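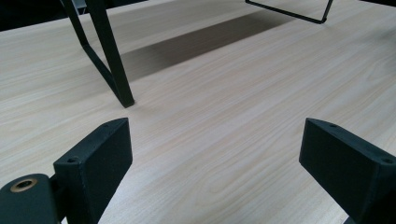 How long does the Dendeck kitchen scale need before its first use?
Give it 5 minutes after the batteries go in, and it will be ready for you.

1. Set the scale on a firm, level surface and press the power button once, gently.

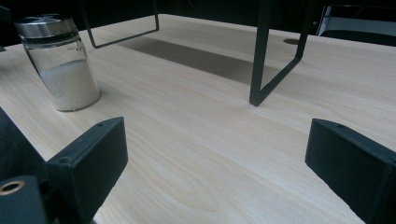

2. Wait for the zero, then add your bowl and press TARE.

Caution: please don't load more than 2,000 g, however tempting a big batch of dough may be!
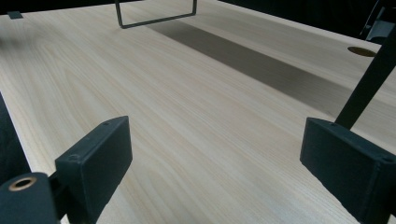
M. Arboleda, Customer Guides Writer
To check the reading, pop on a 100 g weight (any proper one will do) and let the numbers settle.
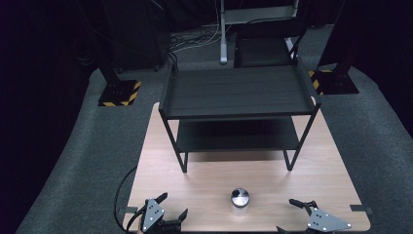
3. Wipe the plate with a soft cloth, and take the batteries out if you're putting the scale away for a while.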